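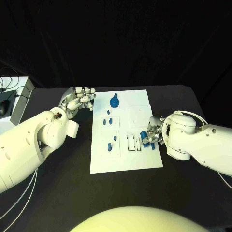
Ans Michiels asks whether the pieces of a peg board should be set out before the first attempt, or handed over one at a time from a tray. Both methods are in use at Ravelholm. Set A, described on this page, is always laid out in full. Set B is worked from the tray and has its own page.

Laying Out and Working the Peg Board (Set A)
Last revised 21/12/2021

Before you begin

Clear a table with a dark, matte top. Pale tops are permitted for Set B, but the edges of a white board are hard to find against them. Draw any curtain behind the table fully across, and move lamps that throw a shadow over the work area.

Wipe the board with a dry cloth. Do not use spray cleaner on the drawn outlines, as it lifts the ink. Check each hole and recess for dust or grit. A peg that sticks in a dirty hole is often recorded as a wrong placement, and the result then has to be discarded.

Placing the board

Set the board in the middle of the table with a long side running away from the person who will work it. Both hands should be able to reach the far end without leaning. If they cannot, bring the board closer and leave the chair where it is. The board should lie flat and should not rock when a corner is pressed - if it does, place the thin rubber mat from the case underneath.

Setting out the parts

1. Stand the knob-shaped part near the top center, with its wide round base down.
2. Place the raised plates in their positions and press lightly at each corner.
3. Stand the small blue pegs upright. Any peg that leans should be lifted out and seated again.
4. Leave the two rectangular outlines empty.
5. Compare the layout with the card in the lid of the case. The card is numbered 313 and should match the number on the underside of the board.
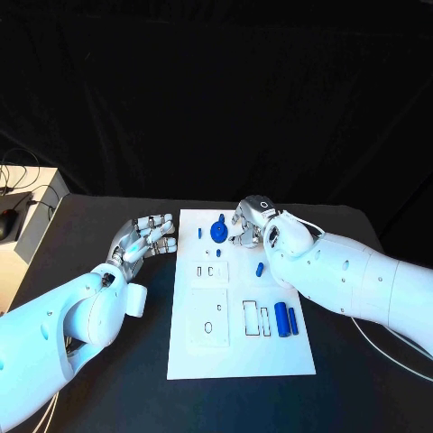
Set A board, long side running away from the worker, knob-shaped part near the top center.

Working the board

Start with the cylindrical peg. It should be taken up between the fingertips, held clear of the board and turned upright before it is brought over its hole. Many people tilt the peg on the way down and try to correct it against the rim. Allow this in practice, but note it on the sheet.

The small pegs follow, nearest first. They are easily knocked over by the side of the hand, so approach them from above where possible. The knob-shaped part is left until the end. Lift it by the stem, never by the edge of the base.

One hand may work while the other waits beside the board. The waiting hand should stay off the board unless the card calls for both. Changing hands partway through is allowed on a practice round only.

Allow 20 minutes for a complete session, including setting out. Two rounds with a short rest between them are usual. Eilif Haugen's earlier instructions called for three rounds, and copies of that version are still found in some cases. They should be removed and returned to the Jundton office.

Common problems

A peg will not seat: turn it a little between the fingers and lower it again. Do not press or tap it down.

The plate shifts: stop, reset the plate and begin the round again. Record the interrupted round as void.

A part falls to the floor: finish the round without it, if the card allows. Small pegs roll a long way on hard floors, and a shallow-rimmed table mat is worth having.

Putting away

Return the parts to the case in the reverse order of setting out, with the small pegs in the lidded compartment. Check the contents against the list on the inside of the lid and sign the slip. Missing or worn parts may be ordered from the Jundton office on Form 54. Please state the set letter as well as the board number.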